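Part-time storeroom sorter wanted – Plukadik lending library

Posted in: Jobs / Part-time and casual
Shared 3 times

Plukadik lends play kitchen sets, bowls, baskets and small household items to preschools and family groups. We have 3,000 items on our list and not enough order on our shelves. We are looking for one person to sort, check and repack them, starting in October.

Most of the work is at open wire shelving with storage bins beside it. Small things come back mixed together and need to go into the right basket or box before they can be lent again.
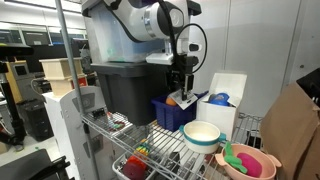
Blue basket, white box and two bowls on the wire shelf.

What you would do

Empty returned boxes and sort what is in them. Match pieces to the set list and write down anything missing. Wipe out bowls and cups, as crumbs get left in them. Flatten cardboard we can't reuse. Things that don't belong to the library, such as keyboards and bags, go to Siobhán Brophy at the front desk – please don't file them with the toys.
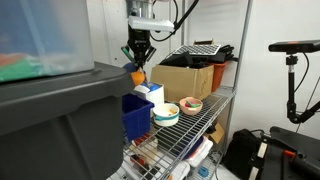

What we ask for

You should be able to lift a full storage tote with a second person and stand for most of a shift. Neat handwriting helps, because the labels are done by hand. No experience is needed. Kai Rathjen will train you for the first three shifts.

Shifts run from 9 a.m. to 1 p.m. The lower shelf is the most crowded and will be the first job.
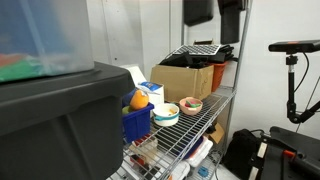

Middle shelf, with the lower shelf still to be sorted.

To apply, send a short note to Estela Bravo at Plukadik, or leave one at the front desk. Tell us which mornings you can work and any job where you had to keep things in order. A resume is fine but not required.

Tags: storeroom, sorting, part-time, no experience

3 comments

Colin Dobson
Is there parking, or is it street only?

Estela Bravo
Street only, but there is a bike rack by the side door.

Rhun Jarman
I did this job last winter. Bring a sweater – the storeroom is cold before ten.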